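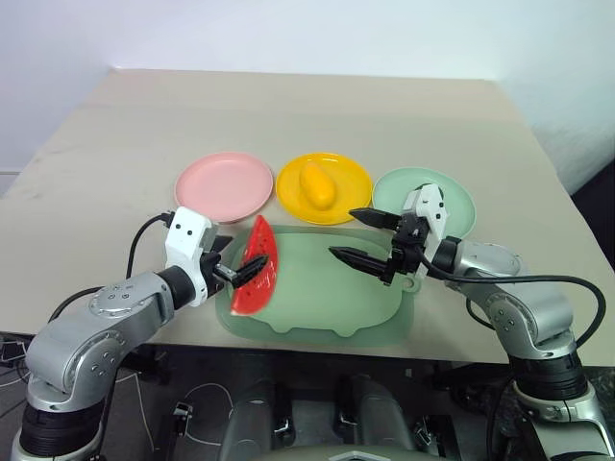
Left gripper on the watermelon slice, right arm over the cutting board.

skanton_user
Left arm drops out on fruit sorting
May 4, 2026
Hello all. My left arm takes the toy slice well, but when it must move to the pink plate, joint 3 goes into fault and the gripper opens. The log says "overcurrent, 315". Yesterday it came 2 times in one run. The right arm has never had this. Both run on Hilulel firmware. Is it the motor?

melnyk_b
Look at the cable first. Yours loops down along the left arm. If it pulls at full reach, the joint must fight it, and you get exactly this error.

estier44
I don't agree. Cable pull gives a slow rise in the log, not a sudden stop. I would lower the speed limit to 300 and test again.

melnyk_b
Lower speed only hides the problem. And please, skanton_user, keep your hands away while it is in fault. Mine fell on the table when I pressed reset.

skanton_user
Thank you both. I gave the cable more slack and left the speed as it was. Ten runs without fault, then one again, at the same place. So maybe you are both a little right. Now I will try 300.

estier44
Post the current curve too, please, for joint 3 only.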